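双臂台上抓圆柄工具老是打滑,换夹爪还是换相机?

Podimis
发布于 机械臂与末端执行器 版块

先交代一下情况。我们组有一套双臂桌面台,两条臂都装在前沿的导轨上,末端是黑色平行夹爪,左臂腕部带一个小相机。任务是从浅托盘里把手工工具一件件拿出来,放到旁边的台面上,再由另一条臂接过去。

原来用的是夹爪自带的硬指尖,后来买了Cimura的软指垫和Gornutora的V形槽指尖,各跑了一轮对比。控制器没换,还是原厂的那块。

遇到的问题是这样的:

抓扁的东西,三种指尖差别不大。抓带圆头手柄的工具,硬指尖一提就转,工具头往下坠。软指垫好一些,但抬到一半会慢慢滑。V形槽夹住以后很稳,可是经常夹不到,手指还没到位就先碰到手柄,把它推走了。 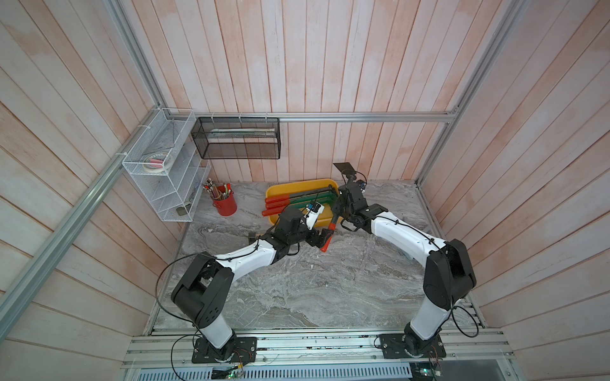 托盘的边也碍事。手柄搭在托盘边沿外面的时候,下面有空隙,手指能伸下去;整个躺在托盘里的就难办,指尖碰到盘底就报过流。

腕部相机现在的分辨率不高,靠近以后手柄占了大半个视野,夹爪自己又挡掉一块,最后那一段基本是盲走。我怀疑V形槽夹不到是相机的问题,同事认为是指尖太宽。预算只够先动一样,想问问大家:

一、这种情况先换指尖还是先换相机?
二、软指垫慢慢滑,加大夹持力有没有用?会不会把垫子压坏?
三、两条臂的夹爪有没有必要装成一样的?

补充:三种指尖各抓了496次,每次的目标位置由脚本随机给。日志都在,需要哪部分我可以贴。

Gornutora_用户2000

我用过同一款V形槽,先说结论:先别买相机。

你描述的"没到位就碰到手柄",可以用一个很简单的办法区分是视觉还是指尖的原因。把一件工具固定在台面上,手动示教一个准确的抓取位姿,然后让机械臂重复走这个位姿,全程不用相机。如果这样也碰,就是指尖张开的净宽不够,或者接近方向不对。如果不碰,再去查相机。

V形槽的指尖比硬指尖厚,装上以后最大开口会变小,这一点说明书里写得不显眼。我当时量下来,单边少了5毫米,两边加起来就很可观了。手柄本来就粗的话,留给定位误差的余量没剩多少。

接近方向也要看。你现在应该是从上往下斜着进,前臂是倾斜的,手指不垂直于台面。V形槽对这个角度敏感,槽的方向和手柄轴线差得多了,只有一个棱接触,夹紧的瞬间就把手柄挤出去。硬指尖是平面,对这个不敏感,所以你会觉得它容易夹到但夹不稳。

建议的做法:

先标定手柄的轴线方向,抓之前把夹爪绕自身轴转到槽和手柄平行,再下去。
最后一段降速,不要一边转一边下。
到位以后先轻夹,停一下,再加到目标力。

这些都不花钱。我改完以后V形槽的成功率比软指垫高,改之前比硬指尖还低。

关于过流,托盘底下垫一层薄泡棉,指尖碰到底的时候有一点让位,控制器就不会马上跳。治标,但管用。另外可以把过流阈值的判断时间放长一点,短暂接触不算故障。具体参数看你的控制器,我那台没有参考意义。

mekonnen_lab

补充几点,主要回答第二个和第三个。

软指垫慢慢滑,多半不是力不够。圆头手柄有锥度,夹在锥面上,力越大越往细的那头走。可以先看日志里滑的方向,如果每次都朝同一头滑,就是这个原因,加力只会滑得更快。把抓取点往重心那边移,避开圆头那一段。手柄和工具头一起抬的时候,重心一般不在手柄中间,抓在柄尾肯定要坠,换什么指尖都一样。

软指垫加力会不会坏:会。我们在Mekonnen的项目里连着跑了6周,垫子边缘开始发亮、变硬,摩擦明显下降。看起来没破,其实已经不能用了。做对比测试的话最好记一下每副垫子的累计次数,不然后半段的数据和前半段不是一回事。楼主三种指尖各跑496次,中间有没有换过垫子?没换的话,建议把前一半和后一半分开算一次成功率。

两条臂要不要一样,看分工。只有一条臂从托盘里取,另一条只接,那没必要一样。取的那条用V形槽,接的那条用软指垫就行,接的时候工具姿态已知,对自定位的要求低,软的反而不容易在交接时互相较劲。两条臂都用硬指尖交接,位置差一点点,两边都会报力矩。

如果以后两条臂要互换角色,或者数据要混在一起训练,那就装成一样的,少一个变量。腕部相机也是同样的道理。

相机这边,如果排查完还是要换,不要只看分辨率。靠得这么近,先看最近对焦距离和视场角。我们换过一次高分辨率的,对焦距离太长,贴近以后整个画面是糊的,又换了回去。移动一下安装位置,让镜头能看到两个指尖,可能比换相机有效。加支架之前先检查腕部转到极限时会不会碰到前臂,还有线够不够长。

夹爪不好用

直接上吸盘不就完了。

(Podimis 回复:试过小号的,手柄是圆的,吸不住,漏气。)

Podimis 补充

按一楼的办法做了固定位姿测试,不用相机也会碰,所以先不换相机。V形槽转到和手柄平行以后好了不少,搭在盘边外面的那几件基本都能夹到,盘子里面的还是要碰底,泡棉还没垫。

垫子中间没有换过。前后两半分开算了,软指垫后一半确实低,硬指尖和V形槽前后差不多。滑的方向也看了,大部分朝柄尾。抓取点准备往前移,重新跑一轮软指垫,用新的垫子。

接的那条臂先保留软指垫。V形槽的开口我量了,单边少的和一楼说的对得上。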